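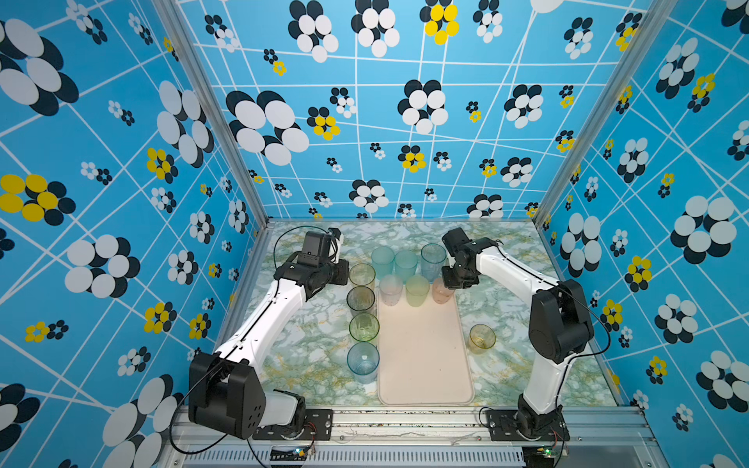

Walk-round check, covered bench and lined walls
February 19, 2018
By Haf Gronow

Scope: the work surface, the wall covering on three sides, the corner rails, the front rail and the vent below it. Wiring is on the Karunaratne sheet and isn't repeated.

1. Wall covering, left side. OK.
Pattern is the blue one with the crooked white grid and the flowers. I looked for lifting along the seam and at the lower edge. Pressed along the bottom with a flat hand and it stayed put.

2. Wall covering, back. OK with comment.
One small bubble low down, 2 inches long. It was on the November sheet at the same size. Leave it. If it grows, slit and re-stick. Don't peel the whole panel, we have no more of this pattern and Olent has stopped answering about it.

3. Wall covering, right side. OK.
Wiped with a damp cloth. No color came off on the cloth.

4. Vertical aluminum rails, both back corners. OK.
Hand check for sharp ends and burrs. Fixings snug. Please don't hang anything on these.

5. Front rail. OK after adjustment.
One bolt took a quarter turn. Marked with paint pen so we can see if it moves again. Check at the next round.

6. Vent grille under the front rail. ACTION.
Dust in the slots. Vacuumed with the brush head, but some is packed in behind and needs the grille off. Nothing is to be taped or propped over the slots, including notes. Prasley to do this with the power off. Allow 10 minutes.

7. Work surface, green and white marble pattern. OK with comment.
No cuts or raised edges found. Clean with mild soap only. The Branville spray leaves a film that makes cups slide, and it hides scratches. I've moved the bottle to the sink cupboard.

8. Cups. OK.
Each one picked up and checked for chips at the rim and cracks at the base. Put back where they were. Chipped ones go in the bin, not back on the shelf.

9. Plates bolted to the front rail. OK.
Bolts checked by hand with the power off. No play.

10. Floor and access in front. ACTION.
A stool had been left where people stand. Moved it. Keep 5 feet clear.

Result: 2 actions open, items 6 and 10. Item 10 stays open until there is tape on the floor.

Comments from last round: the request for a spare roll of wall covering was not approved. The first aid box was restocked. The old sheet had items 7 and 8 as one line and people were ticking it after looking at the surface only, so they are separate now.

Initial each line, not just the bottom of the page.

H. Gronow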